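Fio comprido hoje, já aviso. Vou falar de lápis, borrachas e de uma mesa partilhada, e se isso não vos interessa eu compreendo perfeitamente, mas quem cá anda há mais tempo já sabe ao que vem.

1/ Quando nos mudámos para a oficina da Coutinho, em janeiro, a mesa comum ficou para mim. Quer dizer, ficou para todos, mas quem se senta nela mais horas sou eu, e por isso fui eu que comecei a embirrar com a papelada, os lápis sem ponta e aquelas borrachas duras que só esborratam.

2/ O tampo é de madeira clara, com o veio bem à vista e uns nós pequeninos de que gosto muito. Tem riscos, sim, sobretudo ao meio. Já me perguntaram se não o quero lixar e envernizar e a resposta continua a ser não. Uma mesa onde se desenha deve poder levar mais um risco sem ninguém dar um grito.

3/ Primeira coisa que fiz: despejei tudo. A caixa velha de bolachas, o frasco de doce, a lata com moedas e clipes enferrujados. Foi um fim de tarde inteiro a experimentar canetas nas costas de um envelope (e que satisfação, meus amigos, mandar fora as que não escrevem!).

4/ Depois comprei um organizador de rede metálica preta, daqueles com um compartimento alto de um lado e tabuleiros mais baixos do outro. Hesitei muito entre esse e um de madeira da Hondstead, lindíssimo, que custava 264 coroas mais portes. Ganhou a rede, que se sacode por cima do caixote e fica logo sem as aparas.

5/ Regra número um, e é a única que toda a gente decorou: o que está em uso pode ficar espalhado. Não quero ninguém a arrumar o lápis de cada vez que vai buscar café. A arrumação é às seis da tarde, demora o tempo de uma canção e fica feita.

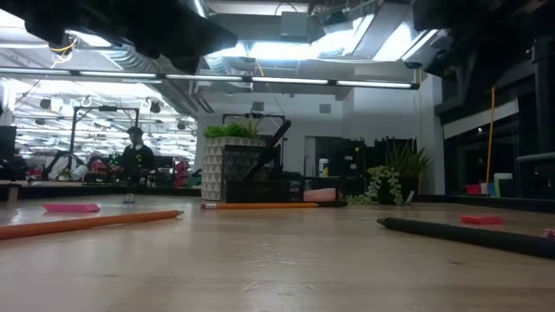

6/ Veio logo a Lokthorpe responder que lápis com borracha na ponta é dinheiro deitado à rua, que a borracha seca antes de o lápis chegar a meio e que mais vale comprar os simples e uma borracha boa à parte.

7/ E tem a sua razão, que eu também já rasguei papel com uma dessas pontinhas ressequidas. Mas continuo a gostar deles, os cor de laranja sobretudo, porque se encontram num instante no meio da confusão. E para apagar a sério temos as outras, a cor-de-rosa vivo e a vermelha meio coral, espalmadas, que são as que fazem o trabalho.

8/ Sobre borrachas, já que estamos nisto: limpem-nas! Esfreguem-nas numa folha de rascunho antes de as passarem no desenho. Passei anos a espalhar grafite velha por cima de trabalho novo e a culpar o papel, coitado, que não tinha culpa nenhuma.

9/ Os lápis pretos são outra conversa. São os que uso para marcar cortes e para tudo o que tem de se ver ao longe, e afio-os mais vezes do que devia. Para os esboços prefiro os outros, que me obrigam a uma mão mais leve. Cada um tem a sua mania e eu tenho várias.

10/ As plantas: há suculentas num vaso branco com triângulos cinzentos em relevo, mesmo ao pé do organizador. Umas de folha larga, muito verdes, outras mais espetadas. Rego pouco, com a mão a tremer de vontade de regar mais. A regra da casa é enfiar um dedo na terra e, se ainda houver dúvida, esperar.

11/ Houve quem achasse que um vaso numa mesa de trabalho só rouba espaço. Eu digo que dá aos olhos um sítio para descansar entre duas linhas. E também impede que naquele canto se forme uma pilha de papéis, que era o que lá vivia antes – uma pilha que ninguém reclamava e toda a gente aumentava.

12/ Contas, para quem me pediu: pus de lado 1400 coroas para a mesa toda e ainda sobraram 200, que já estão prometidas a um afia-lápis de manivela. Ando de olho num da Zullent, mas aceito sugestões de quem tenha um que não coma o lápis inteiro até acertar na ponta.

13/ Ainda me falta resolver as réguas. São compridas de mais para os tabuleiros, tombam no compartimento alto e acabam sempre encostadas à parede, de onde caem com um estrondo às horas mais impróprias. Se alguém pendurou as suas de forma decente, mostre-me, por favor.

14/ E os clipes da lata enferrujada, perguntam vocês? Guardei três. Eram bonitos. Amanhã respondo ao resto dos comentários, que são quase seis e está na hora de arrumar os lápis.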